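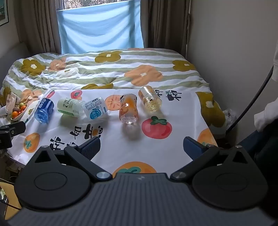

Risuma Bottles

Hand-held gripper demonstrations of household bottle handling
README, version 3, December 2022

Summary

Risuma Bottles is a set of demonstrations for training manipulation policies on plastic drinks bottles. A person holds a gripper tool in the hand and does the task with it. The tool records video from a camera fixed behind the jaws, together with the jaw opening and the tool pose. No robot arm is needed at recording time. The data was collected in homes, on whatever surface was to hand: tables, worktops, beds, the floor.

The set holds 1000 demonstrations over 123 layouts. A layout is one arrangement of surface, bottles and nearby clutter. Moving the bottles by hand between takes does not make a new layout; changing the surface or swapping a bottle does.

Tasks

pick_lying: close the jaws on a bottle lying on its side, lift it clear and hold it still for a moment.
stand_up: pick a lying bottle and set it upright on its base.
line_up: bring scattered bottles into a row, lying down, caps any way round.
hand_over: pick a bottle and hold it out to a second person, who takes it.

The task name is stored once per demonstration. There are no language instructions beyond the task name. If you need them, write your own; several wordings per task worked better for us than one.

Folder layout

risuma/
 layouts/
 demos/
 calib/
 splits/
 tools/

Each folder in demos holds four files:

video.mp4 - wrist view, colour, fisheye lens
pose.csv - tool position and orientation, one row per video frame
jaw.csv - jaw opening in millimetres, measured between the finger pads
meta.json - task, layout, operator code, surface type, pass or fail

Poses are given relative to the first frame of each demonstration. There is no shared room frame, so do not try to join two demonstrations from the same layout by their poses. The gripper frame has its origin midway between the finger pads, with z pointing forwards out of the jaws.

How a demonstration is recorded

1. Lay out the bottles. Leave household items where they are unless they block the task.
2. Hold the tool so that both finger pads are in view with the jaws fully open.
3. Start recording and keep still until the tone.
4. Do the task at an even pace. Move the tool, not the bottle, until the pads have closed.
5. Open the jaws fully, draw back and stop recording.
6. Mark the take pass or fail before starting the next one.

Failed takes are kept. They sit alongside the others with pass set to false in meta.json, and the default loader skips them. A take counts as failed if the bottle is dropped, if the free hand touches it, or if the jaws close on the cloth underneath. That last one was common on bedding and accounts for most of the failures on soft surfaces.

Operators

Eight operators recorded the set, coded op1 to op8. They were given the steps above and a short practice period, and were otherwise left to work as they liked. Styles differ. Operators op2 and op5 come in low along the length of the bottle, while the rest mostly come down across it. If you train on a small part of the data, check that you have not picked a single operator by accident.

Surfaces and lighting

Surface type is one of hard, thin_cloth, soft or mixed. A tablecloth on a table is thin_cloth; a tablecloth on a bed is soft. Patterned cloths were welcome, including ones with printed fruit and lettering, as an early model trained only on plain tables did badly on them. Clear bottles on a busy print remain the hardest case.

Lighting was left as found. Exposure is automatic and changes when the tool turns towards a window. We have not corrected for this.

Calibration

The calib folder has one lens file per tool and the jaw offset table. Jaw values were zeroed with the pads touching at the start of each session. Tool B was refitted with new pads in May, and its earlier sessions use a different offset. The loader picks the right one from the session code. If you read jaw.csv yourself, apply the table by hand.

Splits

train, val and test are split by layout, so no layout appears in more than one. A second test list, test_home, holds out one entire home. Please report both. Scores on test_home are lower for every model we have run.

Replaying on an arm

The Odell bench setup in tools/replay runs a recorded pose track on a six-axis arm with a matching gripper. Start at quarter speed. Check reach before running anything, as people bend and twist in ways the arm can't, and tracks recorded across a bed often pass outside its workspace. The script check_reach.py lists the frames that fail and does not move the arm. Keep the emergency stop in your hand during replay.

Remote-controlled demonstrations

A small extra set, Timmermans, was recorded by driving the same arm with a leader arm from across the room. It covers pick_lying and stand_up only, on hard surfaces. Files have the same names and columns, plus joints.csv. These takes are slower than the hand-held ones and have more pauses. Mixing the two without resampling gave us a policy that stopped above the bottle and stayed there.

Known problems

- Pose tracking drifts on plain surfaces when the tool is held close. Affected takes have drift set to true.
- Jaw opening lags the video by up to 3 frames on tool A.
- Some bottles have liquid in them and some are empty. Fill level was not recorded.
- Cap direction is not labelled.
- Glare on metallic labels can wash out the view just before contact.

Privacy

Arms, sleeves and parts of rooms are visible in many takes. Faces were blurred where they appeared, and sound was removed. All households agreed to release. To have a take withdrawn, open an issue giving the demonstration number.

Licence and contact

The data is for research use, with credit to the Pratard project. The code in tools is under the MIT licence. Please report problems through the issue tracker and include the layout and demonstration numbers.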